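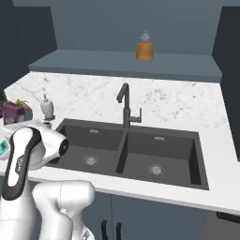 Check the ground connection before you blame the car! writes voltwagon, and do it with the breaker off. Fault 2046 on a Lencho wall charger scared me half to death the first time too, and the car was perfectly fine.

Lencho charger stops with fault 2046, car or charger?
Home Charging > Troubleshooting
Posted June 2019 by quietcommute

Hi everyone! I picked up a used Skandari hatchback in May and I am completely in love with it (that silent pull away from a stop light, wow). I had a Lencho wall charger put in the garage on a 60 amp breaker and it ran beautifully for the first few weeks.

Now it charges for 5 minutes or so of happy blinking, then clicks off and shows fault 2046. If I unplug and plug back in, same thing. The Plallix app only says "session ended by equipment," which doesn't tell me much. The car charges without a hiccup at the public station by the Jiltside library, so I'm leaning toward the charger, but the dealer wants to keep the car for 4 days to "run diagnostics" and I'd miss it terribly. Has anyone seen this one?

voltwagon
Marked helpful

Yes! Mine did exactly this. On my unit 2046 meant it didn't like the ground it was seeing, and the cause was a loose ground screw inside the wall box. My electrician found it right away, tightened everything to the number printed in the install guide, and it has charged every night since. If you're not comfortable opening the cover, call whoever installed it. Yours is so new that the work should still be under their warranty.

I'd hold off on the dealer. Your car charging fine in Jiltside is a really good sign. Two other things to ask the electrician to look at while the cover is off: the wire ends (any browning on the insulation, stop using it) and the current setting. It has to match the breaker and the wire size, and a 60 amp breaker doesn't mean you set the charger to 60. Mine had been left on the wrong setting from the factory, so that was a nice catch.

Enjoy the Skandari, they're such fun little cars!!

plugandgrin

did you try updating the app? mine was acting weird and the new Plallix version fixed it. different charger though and I never got a number on the screen. love this forum

hatchfan_north

The app won't clear a ground fault, it only reports what the charger tells it. Agree with voltwagon. I'd also leave the charger switched off at the breaker until somebody has looked inside, and use the library station for now. Great excuse to get a book! Please post back with what they find, I'm installing the same Lencho model next month and would love to know.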